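Demonstration gathering (robot learning)

Demonstration gathering is the work of producing examples from which a learning system can learn to move a robot. One example, usually called an episode, is a record of a single short task from its start to its end. It contains the positions of the arm at each moment, the state of the gripper and the pictures from one or more cameras. A collection of such episodes is called a set.

The term is used mostly for arms that work at a table. For walking machines and vehicles other words are common, and the methods are different in several points.

Methods

In the oldest method a person takes the arm by hand and leads it through the task. This is cheap, but the hand of the person is often visible to the cameras, and the system may learn to expect it. In the second method, teleoperation, the person moves a separate handle or a smaller copy of the arm, and the working arm follows. A third method uses a written program which repeats a movement with small changes. Programs are suited to simple pushing and lifting, and less to tasks where things lie close together.

Arrangement of the table

The table is normally prepared with things of daily life. Stationery is a frequent choice, as pens are thin, roll easily and must be held near the right point. Books and printed papers are added so that the system learns to find a pen between other things and not only on an empty surface.
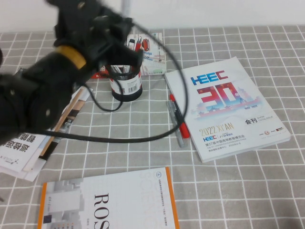
A robot arm over a desk arrangement with pen holder, markers and printed matter.

A cloth with a printed grid is used by some groups. It makes it easier to put things back at a known place between two episodes, although a system trained only on such a cloth can become dependent on the lines. Frida Hafstein, who wrote the working guide of the Mukholm laboratory, recommends that the cloth is changed after every 60 episodes. Other groups keep the same cloth for the whole set and change the light instead.

Cables of the arm are a known difficulty. They move together with the arm, cover parts of the table from the camera and have a different shape in each episode. In the Mukholm guide a cable may stay in view, but it must not touch the thing which is to be picked up.

Length and speed

Most table episodes are short. In the Stoltico set, which was gathered at Mukholm under Signe Egilsson, the longest permitted episode is 34 seconds. The operator waits 2 seconds without movement at the beginning and again at the end, so that the recording can later be cut in a clean way. Fast movements give blurred pictures. They are not always removed, for the finished system will also meet blur when it moves by itself.

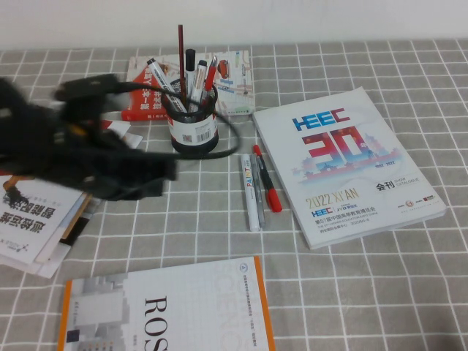
Can an episode in which the robot fails still be used?
It can, if it is marked as a failure. Many groups keep these episodes in a separate part of the set and use them to teach the system the difference between a good and a bad result. An episode with a missed grasp and a successful second attempt is often kept among the good ones, as it shows how to recover from an error.

Checking

After recording, each episode is looked through by a person other than the operator. The checker compares the pictures with the arm positions and writes a short sentence which names the task. At Mukholm the checking is done on Thursday, and an operator with more than 15 rejected episodes in a week repeats the introduction course. The Hallgrímsson method, named after the workshop where it was first used, puts a second check before training, in which the arm plays back some of the episodes on the real table.

Related terms

Episode; teleoperation; Stollier handle (a hand control for small arms); playback test; task sentence.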